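Section 4: Setting up the hand-held gripper for a recording session

Okay, so you've built your gripper (section 2) and flashed the little Jimeo board in the handle (section 3), and now you want to record something with it. I wrote this section after our second season in the Tumthorpe robotics club, mostly from notes I kept on the back of parts lists, so forgive me if it wanders a bit. If you're one of the new people starting on Tuesday, find a partner for steps 5 to 9. It's so much easier with four hands!

Before you start

You need the gripper, the USB cable, the 2 mm hex key, the club laptop and a clear stretch of desk. Leave the arm switched off for now, you don't need it until section 6.

4.1 Checking the fingers

1. Plug the gripper in and wait for the green light on the handle.

2. Squeeze the trigger all the way, let go, and do that a few more times. You're feeling for grit or a sticky spot. Mine always felt a tiny bit crunchy until Leilani Haverford showed me I'd over-tightened the pivot (quarter turn back, problem gone).

3. Let the fingers open fully, point the gripper down at the desk and start the preview in the Sernico software.

4. Look at where the fingers land in the preview. You want one coming in from each lower corner with open desk in between.

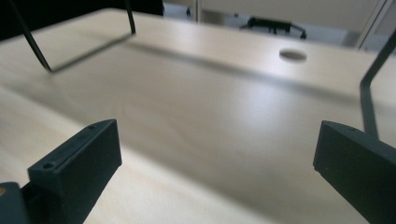
Finger alignment is the part I'd take your time over, even if you're itching to pick things up. The software works out how far open you are from where the two fingers sit in the preview, and if one has slipped on its mount, every number after that is off. I use the little round screw holes on top as my landmarks: the left finger shows two, the right one only a faint single one near the tip, so go by the holes near the tips and see whether they sit at about the same height. If they don't, loosen the mount screws, nudge the finger, tighten up and look again. Do the nudging with the trigger released!

Caution: unplug the gripper before you put the hex key anywhere near it. The motor can twitch when the board wakes up, and it pinches.

4.2 Zeroing the opening

5. With the fingers fully open, have your partner press Z on the laptop. The readout should jump to 1261.

6. Squeeze until the fingers touch, hold still, and press Z again. You want to see 252 here. A couple of counts either way is fine, we never got ours perfect.

7. Let go and watch the number climb back up. If it hangs partway, go back to step 2.

8. Save the profile under your own name. Please don't save over "Ilir_good", that's the one Ilir Bošković tuned for competition and we all fall back on it when things go wrong (which they do).

Note: if you swap fingers, even for an identical pair, do 5 to 8 again. I skipped it once and lost a whole afternoon of recordings. Amna Khokhar still brings it up.

4.3 Picking your viewing height

9. Bring the gripper down low over the desk, fingers still open, and tip it forward until you can see past the tips to the far edge. Hold it there for a slow count of ten while your partner watches the preview for stutter.

10. Check the light on the wood. Soft, faded shadows are okay for us. A bright patch of glare right between the fingers is the thing to fix, so turn a lamp or shift your feet until it moves off.

11. Pick a mark on the desktop you can find again every time and start each take from there. I like the cable hole. It's round, it doesn't move, and it shows up well from most angles.

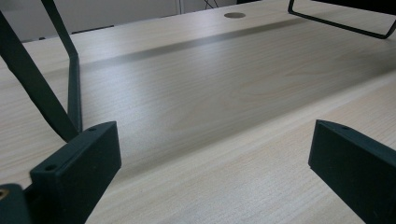
Figure 4-2. Low view, fingers open, cable hole near the top center.

12. Do one throwaway take: start at your mark, come forward, close, open, go back. Play it through at half speed before you record for real.

Note: keep takes under 300 frames while you're learning. Long ones are a pain to trim, and the laptop starts to wheeze.

4.4 If something looks wrong

Preview is black: wrong USB port, nearly always. Use the one closest to the hinge.

Fingers look lopsided: back to step 4, and check the pivot too.

Readout stuck at 47: the board didn't finish starting up. Unplug it, wait a bit, plug it back in.

Anything else, ask Martti Savolainen. He wrote the zeroing code and he's happy to talk about it for as long as you'll let him! Once you've got a saved profile and one clean test take, go on to section 5, naming and trimming your files.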